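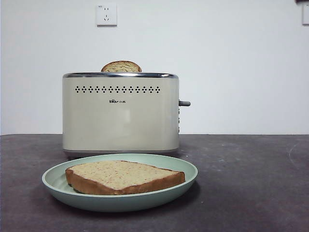 Getting crumbs out of a toaster (and the burnt smell with them)

Quick one. Takes 15 minutes tops, most of it waiting.

What you need
Old newspaper or a baking sheet
Soft pastry brush, or a clean paintbrush
Dish soap, a cloth
Baking soda if the outside is sticky

Before anything
Unplug it. At the wall, not just switched off. Then leave it till it's stone cold — I give mine the length of breakfast plus the dishes.

1. The tray
Most two-slot ones have a crumb tray that slides out the back or from underneath. Some push in first and then spring out, so press before you yank. I bent the tray on my old one from Flenham Housewares yanking. Replacement from the Brorkota parts site, part 2837, and shipping cost more than the tray did.

Dump it in the trash. Wash with warm soapy water, dry it all the way. Set it aside, don't put it back yet.

2. Upside down
Newspaper on the counter, toaster over it, slots down. Shake gently. Tap the sides with your palm. Turn it, tap again. You'll get a suprising amount if it's been a while.

No tray at all? Then this step is the whole job, do it twice.

3. The slots
Brush only. Short strokes, top to bottom, stay off the heating wires as much as you can. They're thin and they snap. No knife, no fork, no skewer. No water in there either, and no spray cleaner.

Canned air — people swear by it. All it does in mine is push crumbs into the corners.

Raisin stuck on? Leave it dry overnight, it usually brushes off in the morning.

4. Outside
Damp cloth, wrung out hard. Greasy spots get a paste of baking soda and a few drops of water, rub, wipe off. Not on shiny metal trim, it can dull it. Metal gets a dry cloth and thats it. Vents or little holes, use the brush.

5. Back together
Tray in. Plug in. Run it once empty on a low setting with a window open. A bit of smell on that first run is normal. Smoke isn't, unplug and go back to step 2.

How often
Tray every week if you toast daily. Full clean once a month or so. I do mine in March with the big kitchen clean and then whenever I remember, so not a great example.

Next up: the kettle, and whether vinegar is worth the stink.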